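About Usta

Two people, one shop floor, a lot of laundry. Usta was started by Essam Tawfik and Oda Björklund after a winter at Forsberg packing orders by hand and wondering why no machine would take the job off them.

So can machines do chores yet? Some. Slowly. Folding a towel, yes, most days. Fitted sheets, no. Emptying a dishwasher — depends who loaded it.

We test grippers on real household and packing work and publish what happens, dropped cups included. 2,181 trials logged so far, 400 of them on socks alone. Clients send us thier worst items. Gruncombe sent gravy packets.

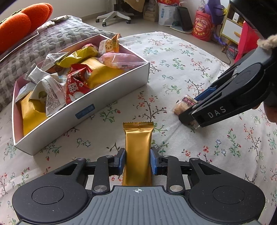
Packing is where we spend most of our time now. Rigid boxes are easy, wrappers are not. Film slides, foil creases, and every piece wants a different squeeze. A gold foil bar stood on end between two blue finger pads is one problem, a pastry in clear wrap is another, and a box full of mixed snacks is both at once. Still slower then a person. Juver, our next round of tests, starts in November.

Got a chore? Write to us.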